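首页 发现 话题 消息 我的 登录

Gisela Thiele 的主页 · 连载帖

1/
夹爪横评第三周。参赛选手三位:Clendow 的两指平行爪,Valentini 的三指自适应爪,还有 Grusness 那只五指手。五指手报价是两指爪的好几倍,包装箱里附了一块擦镜布,很体贴。

2/
先说规则。同一条臂,同一个腕部相机,同一套控制器,只换末端。任务五样:拧瓶盖、捏垫片、叠毛巾、插 USB、提哑铃。最后一样是 Gaetano Benedetti 加的,他认为“家务机器人总得会收拾健身角”。他自己从来不收拾。

3/
两指爪插 USB 一次就进。我活了这么多年,没有一次插对过。

4/
三指爪捏垫片:指尖那层硅胶太软,垫片陷进去就不出来了。控制器报告“抓取成功”,然后“放置成功”,垫片还粘在指尖上跟着手臂回了原位。从软件的角度看,一切圆满。

5/
垫片一共试了 1,000 次,三指爪放下去 794 次。Jaanus Priedītis 说这个数字很有说服力。我问说服谁,他说说服采购。

6/
五指手叠毛巾,平均每条要 40 秒。叠得真好看,边对边、角对角。可惜力矩标定一漂,第二条就被它攥成了团,攥得也很整齐。

7/
控制器也顺便比了。原厂自带的那套,界面漂亮,急停按钮藏在二级菜单里。Clernis 那套,界面像报税软件,但力控环不抖,日志也老老实实写到本地。我选报税软件。

8/
固件 9 月更新过一版,更新说明只有一句“提升体验”。更新之后手指回零的方向反了。体验确实不一样了。

9/
然后是提哑铃。大家以为难在重量,臂的负载其实够用,麻烦在手柄。滚花金属又硬又有纹,平行爪的平面指垫只贴得住一条线,一加速就开始转。换成带 V 形槽的指垫好一些,槽的角度又和细柄对不上。

10/
人遇到竖着的柄会怎么办?两只手一上一下,攥住就提。拇指该压哪儿、上手离顶上那片圆盘多近,没有哪个人会先算一遍。 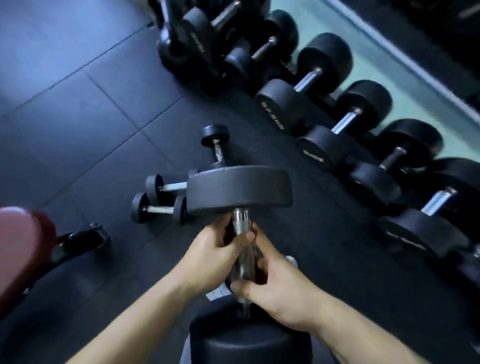 #夹爪选型 / 抓取姿态

11/
左手在上,贴着上面那片圆盘底下,拇指压在前面;右手在下半截。这个分工拿给三只夹爪看,会得到三种不同的沉默。两指爪只有一只,要么再买一只,要么承认自己是单手选手。

12/
双臂方案我们也跑了。两条臂各夹一段柄,各有各的力控,各有各的主见。左臂觉得该往上,右臂觉得左臂在拉它,于是往下。Hường Thân 在旁边看了一会儿,说像她爸妈搬沙发。

13/
后来改成主从:一条臂走位置,另一条只管顺从。顿时太平。控制理论对家庭生活可能有点启发,这部分我不展开。

14/
腕部相机的问题:亮面的金属柄反光,深度图在柄上直接开天窗,黑色橡胶头又吸光,点云稀得像我爸的头顶。两头没有,中间也没有,算法只好宣布前方无物,然后撞上去。

15/
试过的补救:加偏振片,有用,但画面暗一档;改用头部高度的相机看全局、腕部相机只管最后一段,最有用;给柄缠胶带,最便宜,Alcides Ayala 说这叫作弊。我说这叫环境工程。

16/
运动模糊也得算进去。手一动背景就糊,曝光压短了又噪。最后折中取了个值,写进配置文件,旁边注释是“别动”。今天早上发现有人动了。

17/
五指手提哑铃的结果:小号的能提,姿势很像样,手指一根一根合上去,观感一流。大号的提到一半,小指先退出了项目。小指腱绳的备件要等,客服说“已为您加急”。

18/
三只手的日志加起来 1,548 条,我只挑了失败的看,看完觉得还不如看成功的。失败原因那一栏里出现最多的是“其他”。

19/
有人私信问到底买哪个。插拔类、零件规整的,两指平行爪,别犹豫。来料大小不一、又不太薄的,三指自适应。五指手适合有预算、有耐心、有演示任务的单位,参观的人会自动掏手机。

20/
还有人问指垫在哪儿买。V 形槽那对是自己打印的,TPU,填充拉满,层纹顺着槽走,竖着打会裂。文件我整理一下,放在下一串里。

21/
补充给问标定的朋友:换末端之后工具中心点一定要重标,别抄上一只的。我抄过,那天桌上多了个坑,现在大家拿它放笔。

22/
下一串测真空吸盘。Gaetano 已经在问吸盘能不能提哑铃了。

2025-03-04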